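Pratisitz Kniebank Modell 43 – Kniebank für Kapellen und Klosterchöre

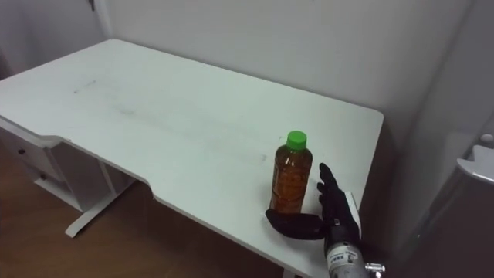

Lässt sich die Kniebank an vorhandene Kirchenbänke anbauen?
Der Anbau ist bei Bänken mit durchgehender Seitenwange möglich. Für freistehende Chorstühle liefert Pratisitz die Ausführung mit eigenem Standfuß.

Technische Angaben
Artikelnummer: 681
Holzart: Eiche massiv, geölt
Polster: Kaltschaum, 5 cm
Bezug: Tanguy, Wollfilz, abnehmbar
Scharnier: Flerent, gedämpft, wartungsfrei
Garantie: 2 Jahre auf Scharnier und Polster

Die Kniebank wird in hochgeklapptem Zustand durch die Dämpfung gehalten und senkt sich ohne Anschlaggeräusch ab. Bei Steinböden sind Filzgleiter zu verwenden – sie liegen jeder Lieferung bei. Die Montage auf Fußbodenheizung erfolgt ohne Bohrung, ausschließlich über die Wangenklemme.

Bezugsfarben: Anthrazit, Weinrot, Moosgrün. Liturgische Sonderfarben auf Anfrage.

Die Länge wird nach Aufmaß gefertigt. Erforderlich sind der lichte Abstand zwischen den Wangen und die Sitzhöhe der Bank. Bestellungen für die Firmtermine im Mai bitte frühzeitig einreichen.

Vertrieb: Goltetti Kirchenausstattung
Aufmaß und Montage: Pylyp Vakulenko
Ersatzteile und Bezüge: Selma Matić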